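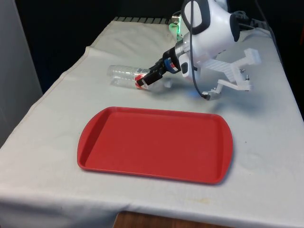

Chapter 6
Clearing and Resetting the Table

Ask a room of first-term hospitality students what they came to learn and you'll hear about wine, knife skills and, from one hopeful soul every year, flambé. The table itself rarely rates a mention. Yet guests spend two hours with their elbows on it, and they'll notice a crease down the cloth long before they notice that the sauce was finished with cold butter.

This chapter covers what happens between one party standing up and the next one sitting down. In most dining rooms that interval is short, poorly lit and conducted under the gaze of people who have been told their table is nearly ready. You will be expected to look unhurried. We will get to how.

6.1 The cloth

White cloths persist in Australian function rooms for reasons no accountant would defend. They show gravy, tea, lipstick and the ghost of every previous gravy that the laundry couldn't quite shift. A faint yellow mark usually means oil or an old tannin stain that has been through a hot dryer and is now a permanent member of staff. Such a cloth can do honest work on a sideboard or a clearing station. It should not be sent out to a bride's mother.

Check three things when you lay a cloth: the drop, the crease and the hem. The drop is the length of fabric that hangs over the edge, and for a seated lunch 30 centimetres is the usual house standard. A creased cloth can be rescued with a steamer and a bit of patience. A cloth that stops short and leaves a strip of bare timber showing is simply the wrong cloth, and no amount of tugging will make it the right one, although you will see grown adults try.

6.2 The tray

A tray is for carrying things. This seems too obvious to print, and yet in every service a tray is put down for a moment and becomes a piece of furniture, gathering corks, a pen and somebody's reading glasses. Once that has happened no one will pick it up, on the theory that it belongs to someone else.

Plastic trays with a raised rim suit clearing work well. The rim stops a rolling teaspoon, rounded corners are kinder to door frames and hips, and a bright colour is easy to find at the end of the night. Set the tray down empty and flat, load the heavy items towards the middle, and keep glassware apart from cutlery. Wipe the underside before it touches linen. Half the rings blamed on guests were left by the person clearing up after them.

6.3 Bottles

Bottles are cleared first. An upright bottle on a crowded table will go over sooner or later, and a bottle on its side will roll until it meets something expensive. Ridged plastic ones give you a decent grip, but they are light when empty, so lift them cleanly instead of dragging them across the cloth and taking the folds with you. Check the cap before you lay any bottle down. Sort as you go where the venue separates its recycling.

Case study: The Drillmont lunches

The Drillmont is a function centre with one large room, a small kitchen and a carpet nobody will admit to choosing. In November it hosted a run of end-of-year lunches, each for 145 guests, with an afternoon tea booked into the same room straight after. The floor manager, Shahzad Usmani, had a crew who cleared quickly and reset slowly. Trays went out to the tables, filled up and stayed there.

His colleague Ignacio Echevarría suggested a change so dull that it took a fortnight to be adopted. Each section would have one clearing table, covered with one of the retired cloths, and no tray could rest anywhere else. Bottles went to the clearing table before a single plate was touched. There was grumbling, chiefly from those who had been using the window sill. By the last lunch, the first scones were going out on time and Usmani had stopped eating his own lunch standing up in the cool room.

Before you read on

Think of the last meal you cleared at home, and write down the order in which things left the table. Mark each point at which you put something down and then had to pick it up again. Keep the list handy, as you will need it for the practical in 6.5, where you'll repeat the job with a supervisor watching and a good deal less conversation.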